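Ticket 276: Water hammer in laundry supply line, Kerslake building
Opened by: Setareh Tehrani
Assigned to: Elaheh Ranjbar
Priority: normal
Status: closed

Reported problem
Loud bang in the wall behind the laundry room whenever a washer stops filling. Tenant in the unit next door hears it at night. Started in April, after the water was shut off to the whole floor for the riser valve replacement. No leaks seen. No change in the hot water.

Log entry 1, E. Ranjbar
Ran the sink tap in the laundry room full open and closed it fast. Small knock, nothing like what was reported. Ran a fill on the washer and got the bang right away, on cold only. Checked the pipe where it comes through the wall and it moves when the valve snaps shut. Put a gauge on the hose bib in the hall. Static pressure reads 83 psi. The building is supposed to be under 80.

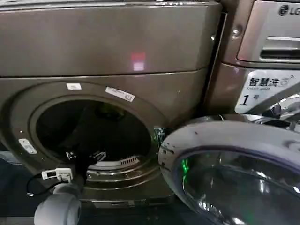
Washer, laundry room. Labels on the door opening rim.

Log entry 2, E. Ranjbar
Looked at the pressure reducing valve in the basement. It is a Birkel, original to the 2000 renovation as far as the paperwork shows. Backed the screw off two turns and the gauge did not move. Backed it off another two, same result. Cleaned the strainer, which had a fair amount of grit in it, and tried again. Still 83. The valve is not regulating. Asked Setareh to approve a new one.

Comment, S. Tehrani
Approved. Fotcombe has the Molerik valve in the same size. Please post a notice before you shut the water off. Last time people on the second floor did not get one and I had calls all morning.

Log entry 3, E. Ranjbar
Notice posted on both entrances. Water off for 40 minutes. Old valve out, new one in, set to 60 psi. Flushed the line from the basement sink until it ran clear. Ran a cold fill again. Bang is much softer but you can still hear it with the door shut.

Log entry 4, E. Ranjbar
Opened the access panel. Two of the pipe straps had come off the stud and the pipe was resting on the framing. Put in new cushioned straps and added an arrester on the cold side at the shutoff. Three fills, no bang. Closed the panel.

Comment, S. Tehrani
Tenant says it has been quiet two nights running. Closing this May 18, 2020. Elaheh, please add the new valve to the yearly check list and send me the Fotcombe receipt.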